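Short field, long day

Wed 23 May

Quick one tonight, because I have to be up at five and I still haven't done my logbook. Flew out to Culham and back. First solo cross country since the checkride. Tired, sunburned on one arm only.

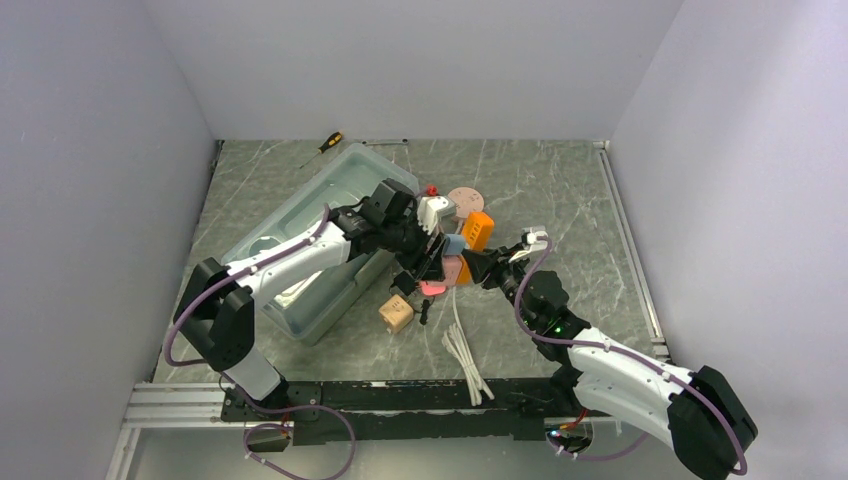
Getting out of here

Planned to be wheels up by eight. Wasn't. Fuel truck was busy with a twin, then I found the left main looking low and had to go borrow the air cart from the shop. Tire took a good bit of air. Walked around it twice after that and kicked it like that would tell me something.

Run-up fine. Left mag a little rough, leaned it out, held it there a while, smoothed right up. Second check normal. I wrote it on the squawk sheet anyway, whoever flies it next can decide how they feel about it.

Off the ground at last. Bumpy already below the ridge. I climbed higher than planned to get out of it and that helped some.

The nav app thing

I've been trying Zirero on the tablet for a month or so. Mostly like it. The planning side is great, the weather overlay is great, the text is too small when the sun is on it. Today it froze halfway there. Just sat showing me over a lake I'd passed ten minutes before. Restarted it, came back, froze again.

So, paper chart. Which I had, folded wrong, under the other seat, natuarlly. Found the rail line, found the two water towers at Were, knew where I was. Felt pretty good about that. My instructor used to make me do this and I complained every single time.

Going to keep the app but the chart lives on my knee from now on. Already folded it the right way for next time.

Culham

Runway there is not long and there are trees on the south end. I'd been in once before with somebody in the right seat. Wind was reported light, straight down the runway. It was not straight down the runway. More like 40 degrees off and gusting, and the sock was doing one thing at one end and something else at the other.

First approach: high, fast, a mess. I was still carrying power over the trees and I could see the turnoff I wanted going by. Went around. No drama, flaps up in stages, positive climb, said it on the radio in what I hope was a normal voice.

Second one I flew the pattern wider, got the speed nailed by base, and it worked. Not pretty. Touched down on one wheel then the other, stopped with nearly 600 feet left. Taxied in and sat there with the engine off for a bit before I got out.

I keep reading accident reports (yes, at night, yes it's a bad habit) and so many of them are somebody trying to save an approach like my first one. Long, fast, brakes on, off the end into a ditch. Going around costs you five minutes of gas. I knew that already. Different feeling when it's you with your hand on the throttle.

Lunch

Grilled cheese at the place across from the ramp. Pie was gone. They've raised the ramp fee but they waive it if you buy fuel, so I bought fuel.

Coming home

Much hotter. Density altitude is one of those things I can do on a worksheet and then still be suprised by. Takeoff roll felt like forever. I'd picked a spot to abort by, the second taxiway, and I was off before it, but not by as much as I'd liked. In August I think I'd just go early or not go.

Tailwind the whole way back, smooth above the haze. Didn't touch the app. Landing at home was the best one of the day and of course there wasn't a soul on the ramp to see it.

Stuff to fix before the next one

New valve core for the left main, if the shop agrees.
Sunshade for the tablet. Someone at the field swears by the Prurine ones, they look flimsy to me.
Crosswind practice, an hour of it, with an instructor.
Call ahead about the fuel truck.
Sunscreen. Both arms.

Logbook now, then bed. Will put the route and the fuel numbers in another post when I've added them up.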